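Lalesdale見学デー 実演ブース安全点検表(コメント付き)

対象:押しボタン操作実演(ロボットアーム+ハンド)
点検:Seija Väisänen 立会い:Madhu Dixit(Ultard)
9月、開場前
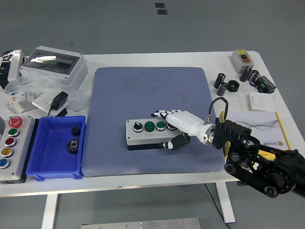 写真1 実演台。操作ボックス上のハンド

判定:○ 適合 △ 条件付き × 不適合 — 未確認

1. 非常停止
1-1 赤の非常停止ボタンが台上にある …… ○
1-2 押して停止するまでの動作 …… —
コメント:台の左端、縦型の操作箱の一番上。アームは右から入っているので、右側に立つ説明員からは台の幅だけ遠い。「手を伸ばせば届く」と言われたが、誰の手の話か。説明員本人で試すこと。
1-3 停止後の復帰手順が掲示されている …… ×
コメント:口頭説明のみ。

2. 立入範囲
2-1 見学者の停止線 …… △
コメント:床の黒っぽい小さな目印2つを停止線と呼ぶのは無理がある。テープを引く。台の縁から見学者まで40cmという案も却下。
2-2 一度に入れる人数 …… △
コメント:申請は30名。後列は見えないから前に詰めてくる。組を分けること。

3. 台上の整理
3-1 実演に使わない物が片付いている …… ×
コメント:奥にコンデンサ、スイッチ類、包装ビニールが残ったままの配電箱。展示なのか置きっぱなしなのか、Dixit氏の答えも二通りあった。ビニールは撤去。パンフレットは手首の取付部の下に入り込んでいる。見学者が取ろうとする位置なので受付へ移す。
3-2 部品の収納 …… ○
コメント:黒い歯車は青い箱の中。この項目は文句なし。

4. 配線
4-1 手首まわりのケーブル …… △
コメント:弧を描いて外に出ている。可動範囲の端まで動かして引っ掛かりを見たい。
4-2 台の下のケーブル …… △
コメント:右寄りで細いのが下へ垂れている。足元側なので固定する。

5. 実演内容
5-1 操作ボックスの固定 …… —
コメント:マットに載っている。ずれたときにハンドがどこを押すのか、質問したが資料は出てこなかった。
5-2 説明パネルの記載 …… ×
コメント:「3000回連続で押し間違いなし」とあるが、条件も記録も添付なし。緑が二つ並ぶ箱で、どちらを押せば正解なのかも書いていない。記録が出るまでパネルは外す。
5-3 「人の作業を完全に代替」の文言 …… ×
コメント:削除。

総合:条件付き。1-2、1-3、2-1、3-1が済むまで通電実演は不可、静止展示のみ可。
再点検:Barış Kahraman
控え:Araceli Esteban(受付)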